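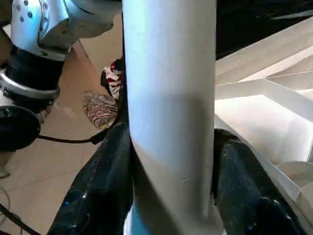
White tube, with a light scuff mark near the lower end

Plastic tube stand: one pole will not seat in the base
Posted by Tyson Gosselin in Assembly and Repair

I have a floor stand from Dumden made of white plastic tubes that push into a molded base. I took it apart in November to move it and am now putting it back together. One pole stops short of full depth and the whole stand leans. The scuff might mark where it used to sit, but I can't be sure. I have tried turning the pole and pushing harder. Is there an order to this, and should I use glue?

Normand Kennedy
Dec 7, 2018

Do not glue it yet. A tube that stops short usually has a burr on the cut end or grit in the socket. Wipe the socket out with a dry cloth, then run 100 grit paper lightly around the outer edge of the tube. Two or three turns are enough. You want the edge broken and the wall thickness left alone.

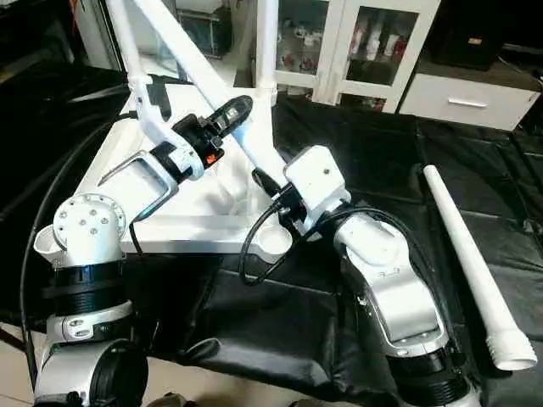 As for order, start all the poles by hand before you drive any of them home. If one is fully seated first, it pulls the others off line, and the last one binds. Push straight down the axis of each tube – rocking it will open up the socket. Put a cloth under the parts so the base does not get scratched.

Then turn the base over and look at the ribs around each socket. A hairline crack there gives you the same lean, and sanding will not fix it.

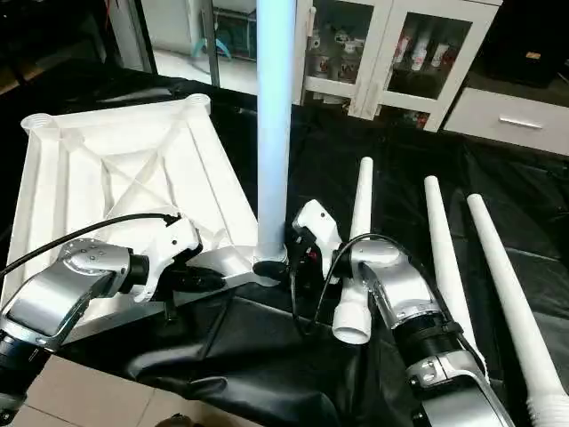
Base with the ribbed underside showing

Després56

Had the same thing with a Cosau stand. Mine was a bad socket. I used around 27 mm of tape on the end of the tube and it stopped wobbling.

Grukunard

Tape is fine for a loose joint, but his is tight. Check that the poles are not swapped. Mine looked alike and one was slightly thicker at the end. A caliper will show it.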